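Four Scrubs and a Sandwich

I have been trying to watch a rocket leave the planet since January. It is a small rocket, built by a small company called Hernilix, and it is meant to carry a weather satellite named Bivon to an orbit that I have looked up several times and still can't picture. The score so far is rocket 0, excuses 4.

The first scrub was wind. Fine. Wind exists. The second was a valve, and the third was the same valve, which had been declared healthy by people who went to school for this. The fourth was a fishing boat that wandered into the keep-out zone with 100 seconds left on the clock. I like to think they were catching something.

I got up at 3:40 in the morning for every one of these. The webcast opens with soft piano music over a shot of fog, and then a cheerful voice comes on to say the team is "working no issues," a phrase I now distrust in all areas of life. My dentist used it last month and I nearly got out of the chair.

Meanwhile the other guys, Clorkano, launched on their first try with what looked like no rehearsal at all. I watched that one by accident while making a sandwich.

My notebook says Bivon has now spent 2,670 hours sitting in its fairing beyond the original liftoff time. By the next window it will be 2,698, assuming the window holds, and I would not lend money to anyone assuming that. The satellite's job is to measure water vapor over the ocean. So far it has been parked right next to the ocean, so maybe it's getting some work done on the side.

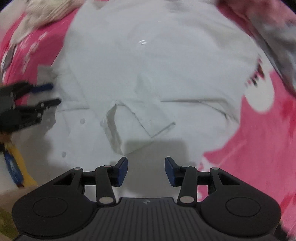
So why not just fix the valve and go the next morning?

The tanks have to be drained, the rocket has to be rolled back to the hangar, and the range has to have a free slot, and it seems there is a line.

I've set the alarm again. The coffee is measured out, the Baumgart mug (a gift shop purchase from the one observatory I've ever visited) is on the counter, and the forecast says light wind, scattered clouds. It doesn't mention boats.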